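The Woman Who Wants You to Sort Your Forks
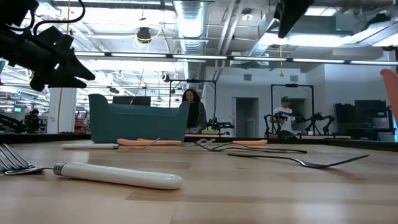
Precious Lumbao has a theory about cutlery, and I went to Eltcombe in April prepared to dislike it. Her claim is that most households own too much of it, in too many styles, and that the mismatch costs people time every day. She calls her method Plarnell. It has a workbook and a paid course, and 428 people have finished the course so far.

"People laugh until they open their own drawer," she told me. "Then they go quiet."

I didn't go quiet. My drawer at home is a mess and I have never once been late because of a fork. I said so.

"You don't notice it," she said. "You reach in, you get the one you don't like, you put it back. You do that at every meal."

Lumbao's answer is to take everything out, lay it on a table and group it by handle. White with white, orange with orange, dark metal with dark metal. Only then does anything go into a bin, and only the groups you would set out for a guest. The rest leaves the house.

Why handles? It seemed to me that a person eating spaghetti cares about the other end.

"The handle is what you see in the drawer and what your hand touches," she said. "The tines all do the same job."

That isn't quite so. A fork with a bent neck and a slim handle sits differently in the hand from one with a fat glossy grip, and I told her I'd pick by weight. She allowed that some of her students do. The workbook doesn't mention it.

I asked where the time savings come from. The course page promises 1047 minutes a year, a number so exact that I wanted to see the arithmetic. Lumbao said it came from a survey of early students, who timed themselves before and after. Had anyone checked their timing?

"They're adults," she said. "I trust them."

Rogelio Ignacio took the course last year and was less sure when I called him. He had cleared out a full set his aunt gave him, then bought another when his in-laws came to stay.

"I liked the sorting part," he said. "It was a nice evening. I don't know that I needed to pay for it."

When I read her that quote, Lumbao asked whether he had finished chapter 2. (He had.) She thinks he kept the wrong group.

She plans to move on to pans next, and after that to storage tubs, where I suspect she'll find a readier audience. I have met people who are truly angry about lids. I have yet to meet one who feels that way about a fork with an orange handle.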